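Moisture in Stored Timber: What the Summer Readings Show

Members' Technical Newsletter, September 2025

The July issue carried a short note on moisture movement in timber kept in unheated buildings, and asked members to send in readings from their own sheds and workshops. Enough came back to justify a longer item. The main findings are set out below, with some corrections to the advice given in earlier issues and a recommended method for anyone starting a log this fall.

Terms first, as several letters used them loosely. Moisture content is the weight of water in the wood divided by the oven-dry weight of the wood, given as a percentage. A board that weighs 500 grams dry and carries 45 grams of water is at 9 percent. Relative humidity describes the air and says nothing directly about the board. The two are linked through equilibrium moisture content, the value a piece of wood will settle at if it is left long enough in air of constant temperature and humidity. In a real building the air is never constant, and the board is always chasing a target that moves.

How fast it chases depends on thickness, species, finish and the amount of exposed end grain. Thin veneer responds within hours. A thick slab may take most of a season, and its core can lag well behind its surface. For this reason a single pin reading on the face of a heavy board is of limited use. The surface may have picked up moisture during a damp week while the center is still where it was in spring.

Readings from Sturkau

The longest run of data came from the Sturkau store, a block building with a sheet metal roof and no insulation. Readings were taken at the same positions each time, using a pin meter with insulated probes and a correction for species. The store holds mixed hardwoods in racks along the north wall, stickered and open on both sides.

Three things stand out. The lowest rack ran consistently wetter than the highest, even though a vapor barrier had been laid under the slab when the building went up. Boards next to the loading door swung more widely than boards at the far end. And the daily cycle under the metal roof was much larger than expected. On clear days the air at rafter height became hot and dry by midafternoon, then cooled quickly after sunset, at times far enough for condensation to form on the underside of the sheet. Boards in the top rack showed surface checking at the ends where the end sealer had been skipped or had worn off.

The store has since moved its best stock to the middle racks and hung a reflective membrane below the roof. Results will be reported once there is a full winter to compare.

Readings from Serier

Serier is a smaller workshop attached to a heated house. It shares one wall with the house and has a single exterior door. The air there was steadier than at Sturkau but drier overall, and boards brought in from outside storage lost moisture quickly. Two panels glued up soon after delivery cupped within the month. The log shows the reason plainly: the stock was still falling when it was machined, and the last reading before glue-up was higher than the one before it had any right to predict. A second meter was tried and disagreed with the first. The first had a weak battery.

Members are reminded that most inexpensive meters drift before they show a low battery warning. A calibration block, or a pair of resistors soldered across two terminals, takes a minute to use and should be checked at the start of every session. Write the check value in the log next to the readings. If it moves, the readings moved too.

A note on furniture in use

Several members asked whether any of this matters once a piece is built and finished. It does, though the effects are smaller and slower. Film finishes reduce the rate of moisture exchange. They do not stop it. A cabinet finished on the outside and left bare on the inside will exchange moisture mostly through the bare faces, and wide solid panels may bow as a result. Balanced finishing, with the same number of coats on both faces, remains the standard recommendation for any unsupported panel.

Drawers are the part of a cabinet most likely to give trouble. A drawer front of flatsawn stock moves across its width, which in most designs means up and down in the opening. If the gap was set in a dry winter shop, the drawer may bind in July. If it was set in July, the gap will look generous by the end of the heating season. Quartersawn stock moves about half as much for the same change in moisture content, and is worth the extra cost for deep drawer fronts.

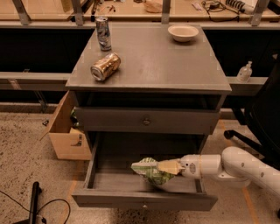 The usual remedy for a binding drawer is to plane the top edge until it runs. This should be put off until the piece has been through at least one full cycle of seasons in the room where it will live. A drawer eased at its most swollen will be loose for the rest of the year. Where the drawer must be usable at once, rub the contact points with paraffin wax and note the humidity. In many cases the binding clears without any removal of material.

Sides are less of a concern, as the grain in a drawer side normally runs front to back and wood moves very little along its length. If a side binds, look first for a carcass that is out of square or a runner that has shifted. Check the diagonals of the opening before reaching for a plane.

Solid bottoms should be fitted with the grain running side to side, held in a groove at the front and sides, and fixed at the back with a screw in a slot. Gluing a solid bottom all around will either split the bottom or push the corners apart. Plywood bottoms can be glued.

Recommended logging method

The following procedure is based on what worked at Sturkau and Serier, and has been agreed with the Ametepe group, who will be using it for their own stock from this fall.

Select 5 sample boards that represent the stack in thickness and species. Mark them clearly and do not sell or use them during the log. Drive the probes at the same marked positions each time, clear of knots and at least 200 millimeters from either end. Take one shallow reading and one at a depth of one quarter of the board's thickness. Record both. The difference between them shows whether the board is gaining or losing, which a single figure cannot.

Record air temperature and relative humidity at the height of the stack, away from doors and direct sun. Cheap digital hygrometers are acceptable if checked against a saturated salt solution. Table salt and a little water in a sealed container will hold the air at 75 percent at normal room temperature. Leave the hygrometer in the container overnight, read it without opening the lid, and note the error on a piece of tape on the back of the case.

Take readings at the same time of day. Early morning is preferred. Once every two weeks is enough for thick stock. Weekly readings are justified for thin boards, or for any stock due to be machined within the month.

Where a kitchen scale is available, weigh one small offcut from the same batch at each session. Weight change in an offcut follows the air more quickly than the boards do and gives early notice of a trend. It also does not depend on a battery or a species table.

Species corrections

The correction table printed in the July issue contained an error. The columns for ash and white oak were transposed. Readings corrected from that table should be reworked from the raw values, which is one more argument for keeping raw values in the log. A replacement table is enclosed with printed copies of this issue. Tropical species are still not covered, as the published figures disagree too widely to be of use. Members holding such stock should rely on the oven-dry method using a sacrificial sample.

Next steps

The Sarnutano store has offered space for a side-by-side trial of end sealers over the coming winter. Matched boards will be coated with wax emulsion, ordinary latex paint or nothing, and stacked under identical conditions. Checks will be measured for length and depth in spring. Members with surplus green stock in matched lengths are asked to get in touch before the first frost.

Completed log sheets for the summer period can still be submitted. Please include the make of meter, the species setting used, and whether the figures are raw or corrected. Sheets without this information cannot be included.

Contact the editor | Back issues | © 2025 Members' Technical Newsletter. All rights reserved. | Back to top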